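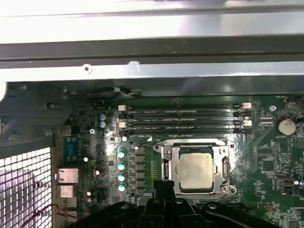
Figure 3. Motherboard in an open metal chassis, with ventilation grille at lower left.

4.2 Why people keep dead computers

Of the 164 households we interviewed in Gravetwood and Plelska, 56 had at least one desktop computer that had not been switched on in over a year. Asked why, most owners gave an answer that began with the word "photos." Few could say which photos. One man in Plelska was keeping his for the tax records of a business he had closed before his daughter was born; she sat in on the interview and is now in law school.

Garg and Contreras (see Section 2) treat this kind of storage as delayed disposal. Our interviews make us doubt the "delayed." Machines moved from desk to closet to garage, and in February, when the Gravetwood recycling depot waives its fee, they mostly stayed in the garage. The depot's flyer was found on top of one of them.

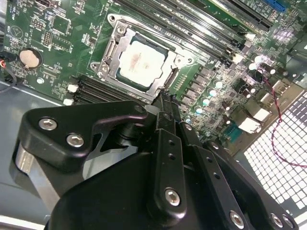

Figure 4. Open desktop case with green motherboard and CPU socket.

Fear of the inside of the case came up often. Owners who had been told that removing the drive takes up to 33 minutes said they would get to it over the holidays, without naming any. Sotomayor's coding scheme files these replies under "intention," a category we kept for consistency with the earlier survey and out of politeness.

Renters behaved differently, as Table 2 shows. They had less garage.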